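A Stapler Belongs on Every Desk

When our office moved to the second floor of the Druvitz building, the plan was to keep the desks bare. Shared supplies would go in a cabinet at the end of the hall. I think that was a mistake, and a few months of living with it have only made me more sure.

I timed the walk once. It is 150 steps to the cabinet and 150 back, for one staple. People don't make that walk. They fold the corners over, or they save up papers until there is a pile, and then the pile sits there all week.

The usual argument is that clear desks look better and are easier to wipe down. Both are true. But a desk is for working at, and a few small things within reach do no harm. A stapler and a cup of pens take up very little room – less than a lunch does.
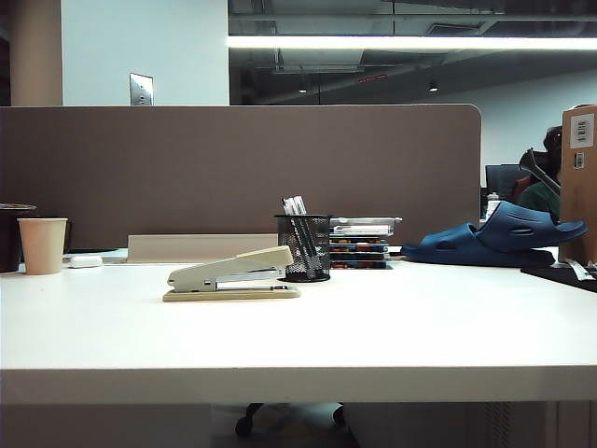
How many pens does one person need at a desk?
Two that work and one spare. Most of us keep far more, and half of them are dry.

I would go further and say that personal things should be allowed too. Bostell, where I worked before, had a rule against them. People kept their things in bags under the desk, and other people tripped on the bags.

What I would ask for is simple. Give each desk its own stapler and pen holder, and keep the cabinet for paper and refills. Leave the rest to whoever sits there. On Friday afternoon, everyone can take ten minutes to throw out the used cups and the dead pens.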